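Notebook, small arm bench
July, open afternoon, Brarkow building

Visitors from Keser and from the Nogueira workshop came through this afternoon. Writing this up before the bench gets packed away.

Setup was the same as in the last entry: printed arm on the white table, sheet hung behind, green cube, shallow cardboard box. I left the task at cube into box. We talked about adding a second cube in another color, but I didn't want to change anything the day before people came.

Doors opened at 1:30. First group was Keser. They wanted to know how much of the arm is printed and how much is bought. Links, base and jaws are printed, servos are bought. They also asked how long a jaw takes on the printer and I didn't have the number to hand. Look it up and send it.
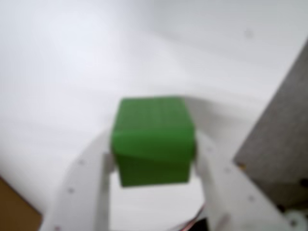

The Nogueira people were more interested in the grip. They run suction on everything and asked why we stay with two fingers on something this small. My answer was that we want to move on to parts with holes and open edges, where a cup won't seal. They seemed fine with that. One of them asked about force sensing and I said there is none on this arm; we go by servo current.

We ran 42 cycles over the afternoon, counting the warmup. 3 drops, all on the approach side, all after someone had leaned on the table. Re-homing fixed it each time. The log file has 863 lines and I haven't gone through it yet. First thing to check is whether the current readings before the drops look any different from the good runs.

Questions I couldn't answer well:
- What happens when the cube starts out rotated? We have only tried small angles.
- Wear on the finger faces. No record kept so far.
- Would the Bestness controller run two arms at once? The manual says yes, we have never tried it. 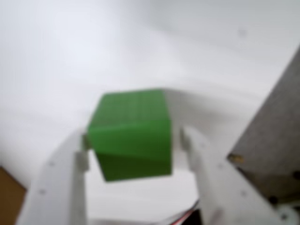

To do

Send Keser the print times and the jaw files.
Clamp the table to the wall rail before the next visit.
Go through the log, drops first.
Start a wear sheet for the fingers.
Ask Nogueira for 2 of their sample parts, the ones with the slotted edge. They offered.
Check the wire run at the base. I moved it twice today to keep it away from people's sleeves and would like it tied down properly.

Last group left a little after 4. I ran the arm for them at half speed and that was much easier to talk over, so use half speed for demos from now on.
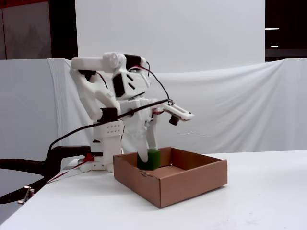

Bench setup, arm with the gripper down at the cube in the box.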